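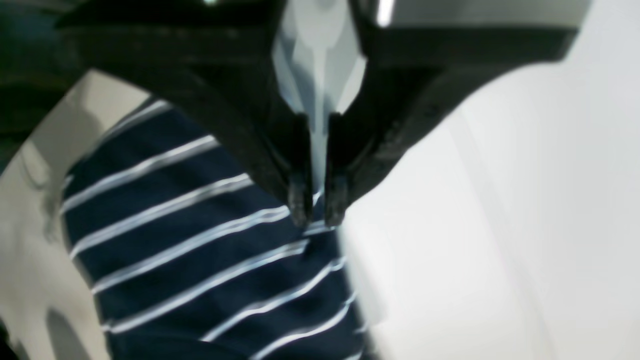 A Day at the Gultdale Woolen Mill

8/14/18

80 shares
7 comments

I had been meaning to get to the open day at Gultdale for years, and every summer something got in the way, a wedding or a flat tire or (one memorable time) me writing it on the wrong page of the calendar. So when my sister called to say she had two tickets and a full tank of gas, I said yes before she had finished the sentence, and then had to call her back to ask what time.

The mill sits a little way outside Oltholm, down a road that follows the river so closely you start to wonder whether the people who built it were paid by the curve. We got there early, which is unlike us. They park you in a hayfield and you walk down through the orchard, and you hear the place before you see it, a sort of low clatter that comes up through your shoes. My sister said it sounded like a train that never arrives. I thought that was rather good and told her I would be stealing it.

Tickets are checked at the old wagon gate, where they give you a sticker and a sample square of cloth to keep. Mine was a soft mossy green. My sister got brown and spent the rest of the day trying to trade with me.

Tours leave when there are enough people standing around looking hopeful. Ours was led by Marcelle Lacroix, who started in the mending room straight out of high school and now runs the whole finishing side. She has one of those voices that carries over machinery without ever sounding like a shout, and she walked backward for most of the tour without bumping into a single thing. I was very impressed by that. I can't walk backward across my own kitchen.

We began in the wool store, up a wide flight of stairs worn down in the middle like old soap. The bales are stacked nearly to the rafters and the smell is wonderful if you grew up near sheep and possibly less so if you didn't. Marcelle pulled a handful from an open bale and passed it along the line so we could all feel the grease in it. By the time it reached the end everyone had beautiful hands! She told us the fleeces mostly come from hill farms up the valley, with some softer wool bought in for scarves, and that a good sorter can tell which side of the hill a sheep has been living on. I don't know if she was pulling our legs. A man in a straw hat wrote it down.

Then came scouring, which is just washing with a grander name, and dyeing, which was my favorite part and the one we spent the least time in. There was a vat of deep red on the go, with steam rolling off it and a young fellow in rubber boots frowning at a card full of little tufts. They keep a tuft from every batch they dye, pinned in big ledgers, and the oldest ledgers are so faded that the reds have gone the color of tea. I could have sat down on the floor and read those books all afternoon. The names alone! Plum Lane, Wet Slate, Aunt's Gloves. I asked who Aunt was and Marcelle said she had been asking the same thing for years.

Carding and spinning are on the ground floor, where it gets loud enough that they hand you foam earplugs. You see the wool go in at one end as a sort of dirty cloud and come off the other as a soft rope you could pull apart with a sneeze, and then the spinning frames put the twist in and all at once it is yarn. I have knitted for most of my life and I'm ashamed to say I never gave much thought to how the twist got there. My mother used to say a yarn was "hard" or "kind" and I nodded along. Well, now I know what she meant, and I wish I could call her up and tell her.

The weaving shed is the part people come for. It has a saw-tooth roof with the glass facing north, so the light is even and nobody's shadow falls on the work. One loom has been set aside for visitors to try, and it is a hand loom, thank goodness. Children go first, which is as it should be. I had my turn after a very serious little girl in yellow sandals, and I managed an inch or so of cloth with one edge wandering off toward the door. My sister's was straighter. She has mentioned this since.

The blanket they are proudest of is the Soltov, a big checked thing in cream and charcoal that they have been weaving to the same pattern for longer than anyone there has been working. It takes 1,000 threads across the width, Marcelle told us, and every one has to be drawn through by hand when the loom is set up new. I went home and looked at my own blanket with a good deal more respect.

After the looms you go through to mending, which is quiet as a library. The women there work at tilted tables with the cloth drawn over them, feeling for knots and missed threads with their fingertips. One of them, Debora D'Amico, let me run my hand over a length and find the fault in it. I couldn't. She guided my finger to the spot and I still couldn't. Then she fixed it with a needle in less time than it has taken me to type this, and I couldn't find that either. She says that winter is better for the work than summer, something to do with the light and also with your hands not being sticky, and that she does crosswords in the evening to give her eyes something with corners.

Lunch was at Moschos, the little place across the footbridge, and I would send you there even if there were no mill. We had the lamb soup with bread, and a plum cake that my sister described as "too big" before finishing it and then some of mine. It gets very full at noon on open days, so either go early or do what we did and share a table. We sat with a couple who had driven in from the coast and were on their third visit. They come for the remnant sale.

Oh, the remnant sale. It's held in the old boiler house, on long trestles, and it is good-natured but you do need your elbows. Ends of rolls, blankets with a small flaw, cones of yarn in colors that were tried once and dropped. I came away with a length of gray herringbone that will be a skirt if I live long enough, and three cones of something between mustard and rust. My sister bought a Soltov second and has yet to find what is wrong with it. Maybe Debora could show her.

A few practical things, as people always write and ask me. Wear flat shoes, the floors are uneven and a bit oily in the carding room. There is a ramp to the ground floor but the wool store is stairs only. Tickets are $7, and they stop at 200 visitors for the day, so don't turn up hoping. Dogs have to stay in the orchard, where there is shade and a water trough. There's a smaller open day in March as well, mostly for the yarn people, and we have already put our names down for it. I've written it on the right page this time, and my sister has checked.

80 shares
Leave a comment (7)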